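Cubes, Cubes, Cubes! A Young Explorer's Guide to the Neatest Shape Around

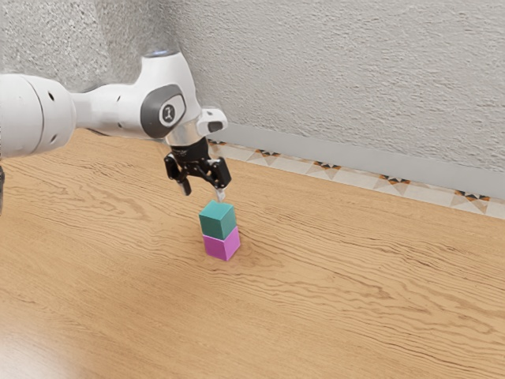 What is a cube?
A solid shape with six square faces, all exactly the same size. It also has 12 edges, where two faces meet, and eight corners. Mathematicians call a corner a vertex, and if you have more than one of them you say vertices (ver-tiss-eez), which is a brilliant word to drop into a conversation at tea.

Squares that grew up

Draw a square on a piece of paper. It has length and it has width, but it's completely flat. Now imagine pulling it straight up off the page until it is as tall as it is wide. You've made a cube! A square has two dimensions and a cube has three, and that's why we say 3D.

Be careful, though, as plenty of boxes only look like cubes. A cereal packet has six faces too, but they are rectangles of different sizes, so its proper name is a cuboid. Get a ruler and test a few things at home. Stock cubes? Sugar lumps? Some of them are cheating!

Cubes that grow in the ground

Nobody carves them, but some crystals come out of the rock as cubes all by themselves. Pyrite is a shiny yellow mineral that people call fool's gold, and it can grow with faces so flat and corners so sharp that it looks as if it came from a factory. Table salt does it too. Sprinkle a few grains on dark paper and look at them through a magnifying glass, and you'll spot lots of teeny tiny boxes (a bit battered from bumping about in the shaker).

It happens because salt is built from tiny particles which line up in rows, layer upon layer, all at right angles. The crystal keeps the same pattern as it gets bigger.

How much fits inside?

We measure the space inside a shape in cubes. Take a box that is 10 cm long, 10 cm wide and 4 cm high. Multiply the three numbers together and you get 400, so 400 little one-centimetre cubes would fill it. Make it ten times as high and you would need 4,000!

Have a go: unfold a cube

You will need squared paper, scissors and sticky tape.

Draw four squares in a row, each one 5 cm wide. Add one more square above the second one and another below it, so you have a cross. Cut round the outside, fold along every line and tape the edges together.

The flat shape you started with is called a net. There are 11 different nets that fold up into a cube, and the cross is only one of them. Can you find the other ten? Here's a clue to get you going: try sliding the top square along the row and see whether it still folds up properly.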